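Subject: Re: [cell-practice] Draft 2 of the shared workspace rules, section 6
Date: Aug 9, 2018

Hi all,

Sorry for the slow answer, I wanted to read the whole draft before I opened my mouth about one section of it. Quoting the bit I'm replying to:

> Section 6 now says that in any two-arm task each arm must have a
> written home zone, and that neither arm may enter the other's zone
> unless the other is parked. The Drovetska people asked for this after
> their trial in October. The Kamden people say it makes handover tasks
> impossible to write up. Can we hear from anyone who has run this in
> simulation? Also, does the rule need to cover the objects, or only
> the arms?

We've been running it in simulation, yes! Drato has had a two-arm tabletop setup going for a while now, and I rewrote 11 of our task sheets to match the draft wording, just to see how much it hurt. Nine of them took me a few minutes each. The other two were a pain, and both for the same reason, so let me get to that.

The draft talks about zones as if they were painted on the table. Left half, right half, line down the middle. That's fine for sorting parts into bins. It falls apart once the thing you're handling doesn't care where your line is - a big tray, say, or anything one arm holds while the other one works on it. Our donut task is one of the two that gave me trouble. 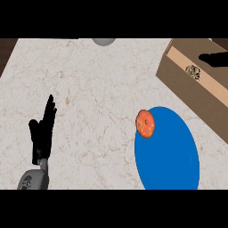 What I'd like to see in section 6 is a rule about claims on objects, with the zones kept as a fallback. Before an arm moves toward something, the task sheet should say which arm has that object and when it lets go. Take our scene with the donut on the blue plate and the box up in the corner. The left gripper is over bare counter, the right one is just above the box, and the plate is on the right side too. If the left arm is supposed to fetch the donut, the zone rule says the right arm has to go park first, even if it has no business with the plate at all. With claims, you write "left: donut, right: box" and then you check the paths for clearance. Way less waiting, and the person reading the sheet can tell what is supposed to happen.

To the question about objects, then: yes, please cover them. And I'd add a line about things that overhang. Our donut sits partly over the rim of the plate, and I had written "donut on plate" as the start condition. One of our checkers accepted that and another one threw it out, same start state! Whatever wording we choose, "on" needs a definition that two people would apply the same way. I'd go with "supported by", and have the sheet say whether an overhang is allowed.

A smaller thing. Page 46 of the draft says the start state must be "recorded from a view showing all objects in full." I can't meet that with the view we use, where the near part of the plate is out of sight. Could we say "enough views to identify every object and its position"? A second camera covers it for us, and I suspect most of you are in the same boat.

I do get why Drovetska wants the hard rule. On real hardware I'd want it too, at least until the clearance checks have been tested properly. Maybe the zone rule stays mandatory for physical cells and optional in sim? The Domínguez checklist splits things up that way and I've never found it confusing.

Two asks before the next draft:

- Could the Kamden folks post one of their handover sheets, even a messy one? I'd like to try writing it both ways.
- Does anyone object to moving the parking positions out of section 6 and into the appendix? They change every time a mount changes.

I can put my rewritten sheets on the list archive if people want them. They're plain text and not pretty - the two bad ones have a lot of my grumbling in the margins, which I'll leave in.

Cheers from the Drato bench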